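Support > Traffic Records > Crash Reporting Terminal > Section 6

Overview | Set-up | Scene Entry | Export | Contact

6. Entering a crash involving an emergency vehicle

Use this section when a patrol car, fire engine or ambulance is one of the units in the crash. The Stasum terminal must be paired with the Vinar records server before you start. Pairing is covered in Section 2.

6.1 Open the report

1. Sign in with your officer number and select New Report.
2. Set Report Type to Emergency Vehicle. The unit table changes to show the response status column.
3. Enter the dispatch number. The terminal fills in the time of call and the road segment.
4. Check the road segment against the mile marker. On divided highways the terminal picks the nearest lane group, which may be on the wrong side of the median.

CAUTION: Do not change Report Type after step 3. The dispatch link is dropped and the entry must be started again.

6.2 Add units and persons

1. Enter the struck unit as Unit 1 if it was stopped. Otherwise follow the order used in your agency's policy.
2. For each commercial truck, open the Carrier tab and enter the cab and trailer plates separately.
3. Set Response Status to Stopped, En Route or Off Duty. The field cannot be left blank.
4. Add each person with a seat position or, for anyone on foot, the code PED.

NOTE: Names marked Hold are not sent to the public log until a supervisor releases them. A hold lasts 36 hours and can be renewed once.

6.3 Attach still pictures

1. Select Attach, then Stills. Files open in the review pane in the order they were loaded.
2. Select two or more files and press Group. Grouped files share one caption.
3. Type the caption and press Save. Captions are limited to 80 characters.
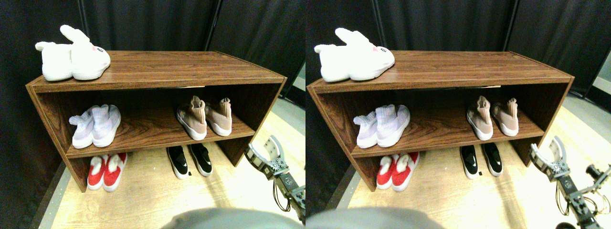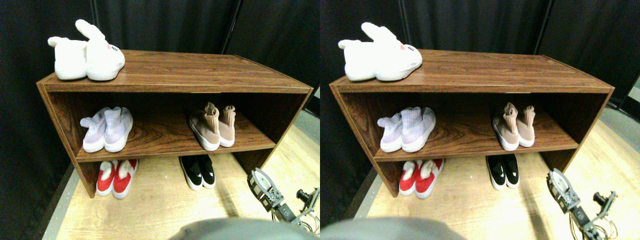 Fig. 6-2. Grouped stills, shared caption: "Shoe rack with white bunny slippers on top."

4. To remove a file from the group, select it and press Ungroup. The caption stays with the files that remain.

NOTE: A report holds up to 1000 files. Video counts as one file per clip regardless of length.

6.4 Submit for review

1. Press Validate. Errors are listed in red and must be cleared. Warnings are listed in yellow and may be submitted with a remark.
2. Select the reviewing supervisor. Officers named in the report are removed from the list.
3. Press Submit. The report is locked and a receipt number is shown.
4. Write the receipt number in the shift log.

CAUTION: If the terminal loses its connection during submission, do not press Submit again. Wait for the status light to turn solid green, then check the Sent folder. A second submission creates a duplicate that only the Mota help desk can remove.

6.5 Corrections after submission

Corrections are made as supplements. Open the locked report, select Supplement and enter the field number and the new value. The original value is kept. Charges filed at a later date are also entered as a supplement, under field 6.

Sites that still run the Laseck import tool must install the August update before sending supplements.

Section revised October 30, 2025, S. Rebelo

Filed under: Law Enforcement Software / User Guides / Crash Reports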